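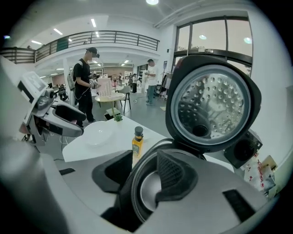 Section 2. Planning and Budgeting Your Kitchen-Task Station

Guides > Station Setup > Before You Order
July
By Leanne Lightfoot
Search this guide Enter a keyword Go

Planning is the fun part! You get to decide what your station is going to work on, and a good afternoon with a tape measure and a spreadsheet will save you a lot of return shipping. Work through the steps in order. Most of them can be done before you talk to a supplier.

2.1 Choose the tasks first

1. Write down the jobs you want the station to practice in its first season. Be specific: "open the rice cooker lid" is a task, "cooking" is a wish list.

2. Pick the appliance that will give you the most trouble and plan around it. A rice cooker with a hinged lid is a great choice. The lid stands up well above the body when it's open, so measure the height both ways and write down the bigger number.

3. List the small items that go with it. A shallow bowl and a little capped bottle will already ask for two very different grips.

Note: Buy two of every appliance, same model, same color. Hinges get worked hard, and a replacement bought a year later may have a different latch.

2.2 Measure the room

4. Mark the table position on the floor with tape, then mark how far the arm can reach. Our Willemard planning sheet has a grid for this (one square is 20 cm).

5. Leave walking room behind anyone wearing a headset. They turn, they step back, and their controller cable goes with them.

6. Trace the route of every cable from the arm to its outlet. Add slack, then order the next length up.

CAUTION: Do not run arm cables across a walkway, even for a short trial.

7. Look at the light at different times of day. Big windows are lovely to work beside, but glossy bowls and bright metal pots throw reflections that change by the hour. Put blinds in the budget now if you think you'll want them.

2.3 Build the budget

8. Open the Hebden worksheet and fill in the large lines first: arm, hand-held gripper, headset and controller, table.

9. Add the finger pads as their own line. They wear, and you will want to try other shapes. Ruth Greenwood in our Prestarura workshop orders 13 pairs at a time and mixes flat ones with angled ones, which I'd recommend to anybody starting out.

10. Set aside $200 for household props. It goes further than you'd think! Bowls, bottles, a small plant for the far end of the table, bags in a few sizes.

11. Enter shipping and spare cables separately. If you fold them into the arm price you'll lose track of them by the second order.

Note: The worksheet adds tax only to lines marked T. Check this column twice.

2.4 Decide what to order now

12. Order the table and the appliances first. You can rehearse every task by hand with the hand-held gripper while the arm is still on its way, and you'll learn so much about where things need to sit.

13. Hold off on a second arm until the first has run your full task list. If you're leasing through Lerko, ask for the add-on price in writing when you sign.

CAUTION: Keep cookers unplugged and the inner pot empty during all rehearsals. Heated tasks are covered in Section 6 and need a separate checklist.

When the worksheet is filled in, save a copy under your station name and go on to Section 3, Unpacking and Table Assembly.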